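Setting Up Your Zasero Z8 Spotting Scope
Section 3: Tripod, Head and First Light

By now you have unpacked the scope, found the silica gel, and put the silica gel somewhere the dog can't reach it. Section 3 covers the part people skip, then ring us about on a Tuesday morning. Set aside a clear evening or, failing that, an overcast afternoon and some patience.

You will need:
The Z8 scope body, caps on
The Zasero pan-and-tilt tripod, or your own
The quick-release plate (small bag marked C)
The 4 mm hex key (also bag C, usually at the bottom)
A coin, any denomination, if the hex key has already gone missing

3.1 Opening the legs

1. Stand the tripod on its feet, closed, with the head at the top. This has needed saying more than once.
2. Release the leg clips, thickest section first. Each clip opens outward with a firm thumb. Keep the webbing of your other hand well clear.
3. Draw all three legs to the same length and close the clips.
4. Spread the legs until the centre brace sits flat. A brace that is still bowed is a brace that has plans of its own.
5. Lean on the head gently. If a leg shortens, the clip on that leg is loose. Tighten its hex bolt an eighth of a turn and lean again.

Note: Extend the thick sections before the thin ones. The thin ones are there for tall people and steep hillsides, and they wobble in anything stronger than a light breeze.

Caution: Leave the centre column down. Yes, it winds up. It winds up very nicely. With the column fully raised, the view at high magnification resembles a ferry crossing, and you will blame the optics.

3.2 Fitting the plate

1. Take the quick-release plate from bag C and find the arrow on its upper face. The arrow says LENS. Believe it.
2. Set the plate against the foot of the scope and start the screw by hand. If it resists in the first two turns, back it out and start again. Cross-threaded feet are not covered by the warranty, and our workshop can always tell.
3. Snug the screw with the hex key or coin. Firm is enough. Ayane Furukawa, who runs the repair bench at our Cumville shop, keeps a tray of plates that were tightened by people who believed in tightening things, and you are invited not to contribute.
4. Open the locking lever on the head, drop the plate in front edge first, and let the lever snap closed.
5. Before letting go of the scope, try to lift it straight up off the head. If it comes, it wasn't in.

Caution: Do step 5 every time. Carrying a scope over your shoulder on its tripod is common practice among birders, and so is the sound of one hitting gravel.

3.3 Balancing and drag

1. Loosen the tilt lock while holding the pan handle in your other hand.
2. If the scope nods forward, slide the plate back a little. If it rears up, slide it forward.
3. When it stays more or less where you leave it, set the tilt drag so the handle moves with two fingers. Beginners set this too stiff and then chase every heron in jerks.
4. Set the pan drag to match. The pan knob is the one you keep turning by mistake for the tilt knob. You will go on doing so for the life of the product.

The pan handle can be fitted on either side. Left-handers should unscrew it, swap the blanking cap over and refit. The serrated teeth have to mesh before the screw goes home, otherwise the handle droops slowly through the evening like a guest who should have left at ten.

Note for owners of older heads: The Lamby adaptor (part 297, sold separately) lets the Z8 foot sit on most photographic plates. It adds a small amount of height and a moderate amount of swearing the first time you fit it.

3.4 Focus and eyecup

1. Remove both caps. Put them in the pocket you always put them in.
2. If you wear glasses, leave the eyecup down. If you don't, twist it up to the second click.
3. Turn the zoom ring to its lowest setting.
4. Pick a target with a hard edge: a chimney, a road sign, the neighbour's aerial. Avoid the neighbour.
5. Bring it into focus with the coarse ring, then finish with the fine ring. The fine ring travels further than you expect, so keep going past the point where it looks good and come back.
6. Zoom in slowly and touch up the focus as you go. The image will get dimmer. All scopes do this.

Caution: Never point the scope at the sun, near the sun, or at a spot the sun will be in by the time you've finished your tea. A scope left uncapped on a veranda in November will find the sun without your help.

On hot days you will see distant objects shimmer. Heat haze lies in the air between you and the bird, and no adjustment in this manual will move it. Go out earlier. Montserrat Cárdenas, whose field notes we pinched for much of this chapter, packs up by mid-morning all summer and recommends breakfast.

3.5 Packing down

1. Caps on, scope off, scope in its case. In that order.
2. Wipe the legs, especially after salt water or mudflats. Open each clip and draw the sections out to wipe the parts you can't see.
3. Let everything dry before you collapse it. A tripod stored wet smells like a jetty and grinds like a pepper mill.
4. Fold the pan handle down against the legs, or remove it if your bag is short. Lock the tilt so the head doesn't flop about in the boot.
5. Store it indoors. The back of the ute is outdoors with a lid.

Every 14 outings or so, check the hex bolts on the leg clips and the screw in the plate. A drop of light oil on the pan bearing once a year is plenty. Do not oil the leg sections. Somebody always oils the leg sections, and then the legs stay up on optimism.

3.6 When it isn't working

The view is black. A cap is on. It may be the other cap.

The view is sharp but drifts downward. Tilt drag is too light, or the plate is too far forward. See 3.3.

The view shakes. Check the centre column, then the leg clips, then whether you are leaning on it. Hanging your backpack from the hook under the column helps in wind, provided the pack touches the ground. A swinging pack makes things worse.

The plate rattles. The rubber pad has come off and is in your case. Glue it back with contact adhesive and leave it overnight.

One leg won't lock. Grit in the clip, nine times out of ten. Open it, brush it out, close it. If the lever has cracked, order a new one from the parts list and collect it from Cumville or the Rosales counter. Tape is a perfectly respectable way to finish the weekend, but it is not a repair.

The bird has gone. Not a fault.

Parts for this section
Quick-release plate, with pad: part 97
Lamby adaptor: part 297
Leg clip levers and hex keys: ask at the counter, and buy two of the key

Section 4 covers attaching a phone to the eyepiece. Read 3.3 again before you start it, as the extra weight at the back will undo all your balancing.
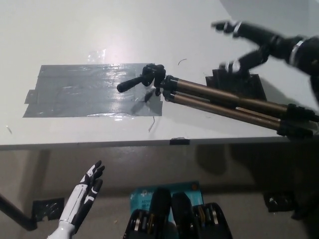
Reading time: 6 min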